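Saturday at the Dedby open lab

February 19, 2022

So I finally got myself over to Dedby! They open the lab to visitors every March and I always miss it, but this winter they squeezed in an extra day for people shopping for grippers, and I signed up before I'd even checked how long the drive was (70 miles, and I'd do it again).

I went mostly for the soft stuff. At our shop we handle floppy, wrinkly things all day long and our old two-finger gripper from Spanos just pinches and prays. Dedby had three setups going, one with a Spanos, one with a Murner suction head and one with the new Undenow fingers, and you could walk right up and ask for another try. I asked for a lot of other tries.

The crumpled piece test

My favorite bench had a dark mat on a big white table, with one little crumpled off-white lump on it for a target. Sounds easy, right? The folds go every which way, so there's no obvious place to grab. There was an aluminum frame along one side of the mat, a laptop open at the far corner, and a pile of coiled cable that made me feel much better about my own bench. 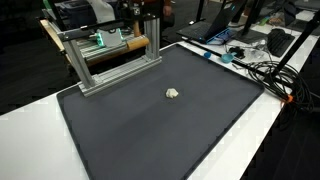 How the grippers did

They ran 50 picks with each one while we hung around with our coffee. The Undenow fingers were the gentlest by far, and slow, so slow! Murner's suction head was quick but kept losing its seal on the creases. The Spanos did better than mine does at home, and the guy at the controls said to try dropping the closing force before buying anything. I wrote that on my hand.

The price talk

Undenow wants $1,403 for the finger kit, mounting plate not included, and I grumbled about the plate all the way back to the parking lot. I've asked them for a loaner. If it comes through I'll run it on our own parts and post the numbers.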